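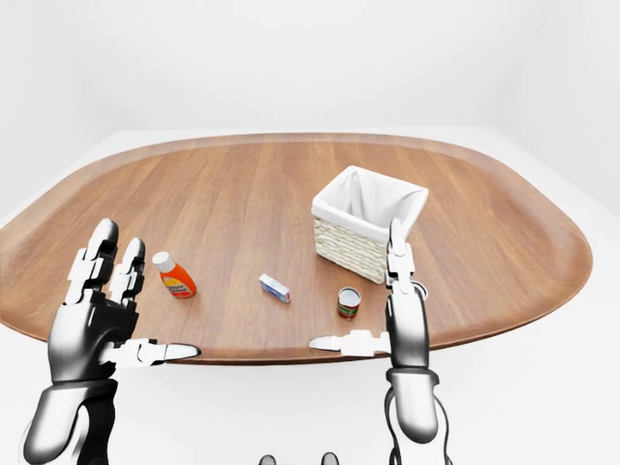 In our shop in Penry we have one two-handed robot, and for it we have also a simulated copy. My opinion is that the copy must be maintained with the same discipline as the machine. Many colleagues in our trade do not agree. They say the virtual cell is only software, you set it up once and it stays. But look at what the virtual cell contains: a white room, an oval table with a raised rim, a bottle, a small box, a can and a basket. The rim alone can teach you something. If the real table is changed for one with a flat edge, every motion planned over the rim is now planned for furniture we do not have.

I learned this in December. We replaced the right thumb on the real hand with a part from Stornel, which is 2 millimeters longer than the old one. The mechanical work took 27 minutes. The model was not touched for 7 weeks, because no line in the service sheet asked for it. In that time we ran 4,000 trial grasps in simulation, and I would not trust any of them that used the thumb.

The usual answer is that a good controller should tolerate small errors. I accept this partly. A controller can forgive a little, but it is not fair to spend its tolerance on our laziness. We will need it for worn joints and for dust.

So I propose a simple rule, which we now follow on the Jirnus cell. The repair is not closed until the same change is in the model, with the same initials next to it.

Burinska Workshop Notes > Opinion > Cell Maintenance

Contact the editors | Copyright Burinska Workshop Notes | Back to top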